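**Session 4 – arm mounting and the simulated bench**
Sodley shared workshop. Notes: Erasto Obura

Bolt the base plate through the platform near one long edge, with 20 mm clearance behind it. Set the step limit to 3000 before any run. Elbow stays high on the approach; the wrist turns down last.

Check the reach in the simulator first. Shadows are left on – they help when judging gripper height.

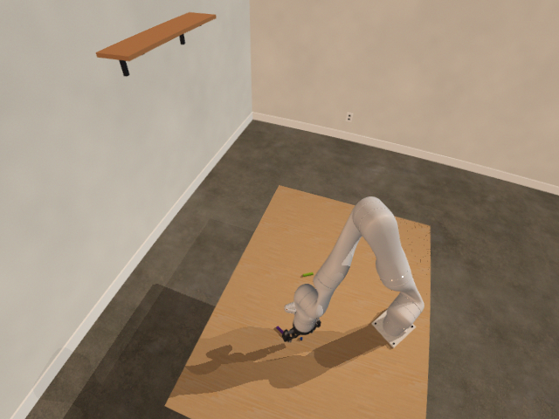 *Fig. 1. Simulated bench, gripper just above the platform, small coloured objects close by.*

For next time: repeat with the base turned by 90 degrees and log the joint angles.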